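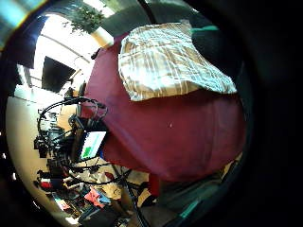

The Thread Count Racket

February 25, 2024

I bought sheets last month. It took me most of a weekend and I'm still annoyed about it, so you get a blog post.

The old ones had gone thin in the middle, the way sheets do, and one morning I put my heel straight through the bottom one. Fine. They were a wedding present to my cousin Serena Farina, who passed them to me when she moved, so they owed me nothing. I figured I'd go online, pick something in a plain color, and be done before lunch.

Then I saw the numbers. 298. 2000. One set claimed a thread count of 2000 and cost less than the pair of shoes I was wearing.

Where the numbers come from

Thread count is supposed to be simple. You take a square inch of cloth, count the threads going up and down, count the threads going across, and add them together. That's it. If you picture how thick a thread has to be to hold up to a washing machine, you start to see the problem. There's only so much room in an inch.

So how does anyone get to 2000? The usual way is to make each thread out of several thinner strands twisted together, then count every strand. Twist four weak strands into one ordinary thread and you've multiplied your number by four without changing how many threads are in the cloth. People who sell sheets will tell you that multi-ply yarn makes a stronger, richer fabric. Maybe some of it does. The one set of very high count sheets I've slept in felt like a tablecloth at a banquet hall, heavy and a little slick, and I woke up sweaty in the middle of winter.

I wrote to Luvisstead, the shop with the 2000 set, and asked if that was threads or strands. I got a friendly reply saying their sheets were "hotel quality." I wrote back and asked which hotel. No answer to that one.

The word "hotel"

I've stayed in plenty of hotels. The sheets were mostly white, mostly crisp and mostly had some polyester in them so they'd survive being boiled every day. I liked them fine, and I suspect what I liked was that somebody else had washed them and pulled them tight. Nobody's selling that in a zippered bag.

Same goes for "Egyptian cotton." Long cotton fibers do make smoother yarn, I'll give them that. But a label can say a lot of things, and I've seen it on sets where the small print listed more polyester than cotton. "Egyptian cotton feel" is my favorite. I have no idea what that promises and I doubt the person who typed it does either.

And "bamboo." Most of what's sold as bamboo bedding is a kind of rayon. Bamboo goes in at one end of a chemical process and a soft, drapey fiber comes out at the other. It can be perfectly nice to sleep on. It just has a lot less to do with a green forest than the picture on the package would like you to think.

A second opinion

My neighbor Soon-im Do did alterations for a living for years, so I took her two of my contenders. One was the 298 count cotton percale from a company called Wekano. The other was an 800-something sateen, also cotton, nearly twice the price.

She didn't look at either label. She rubbed the cloth between her fingers, held it up to the window, pulled on it at an angle, and checked the stitching on the hem. Then she asked me if I sleep hot (I do) and told me to keep the percale.

Her reasons, as far as I followed them: percale is a plain over-under weave, so it breathes and stays crisp. Sateen lets more thread float on the surface, so it feels silky right away but snags and pills sooner. She also didn't think much of the elastic on the expensive one. It only ran around the corners, and she said I'd be fighting it every morning. I hadn't even thought to check the elastic. There was no number for it on the bag.

I should be fair here. Sateen has its fans and some of them run cold, and I'm sure there are nice ones that last for ages. My friend Dario Palumbo swears by his. He also swears by a copper pillowcase that's meant to do something for his skin, and I've seen no change in his skin, so weigh that as you like.

About those reviews

I read far too many reviews. What struck me was how many were written the day the package came. "Just put these on the bed, so soft!" Well, sure. Plenty of new sheets are soft because they've been treated with a finish, and the finish washes out. I want to hear from the person who's on their thirtieth wash. That person has lost the receipt and moved on with their life.

The bad reviews were more useful, once I threw out the ones complaining about the delivery driver. If several people say the same seam split, I believe in that seam. Wekano's worst reviews mostly said the sheets were wrinkly. Percale wrinkles. I can live with that, I don't iron my bed.

What I'd do next time

I'd ignore any count over 500 or so unless the seller says plainly that it's single-ply. I'd read the fiber content before the big type on the front. I'd measure the mattress, too, because mine turned out to be 13 inches deep with the topper on and half the "deep pocket" sets don't say how deep. And I'd wash one set up to five times before buying a second, if the store will hold its price that long. Mostly they won't. There's always a sale ending at midnight, and there's another one the next day.

I'd also quit buying full sets. I don't need four pillowcases and I've never worn out a top sheet in my life. It's always the bottom one that goes. Some shops will sell you a fitted sheet by itself, though you may have to dig through the site to find it.

The percale has been through the wash three times now. It's wrinkly and cool and a bit rougher than I expected, and it has already shrunk enough that the last corner takes a tug. I'll check back in around May, when it gets warm, and say if I still like it. If you've had the same set going for years and can remember who made it, leave a comment - unless you work for the company, in which case tell me which hotel.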